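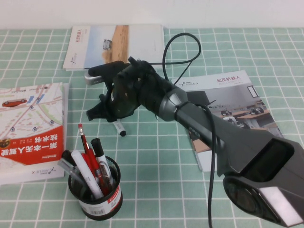 Desk tidying, round two. Can a machine put the pens back yet? Sort of. Mirela Furtado ran the arm all Thursday at Brondia, 26 tries, 17 good ones. Pencils fine, anything that rolls still a headache. The white marker with the black cap, lying on the checked cloth under the fingers, is the sort of job we mean. A kid does it without looking. The arm has to find it, pinch it, turn it upright and get it into a holder thats already got pens leaning every which way. Slow going. Brochures and books are next, Odair Sampaio wants stacking by May. Dishes, dont ask. More next isue.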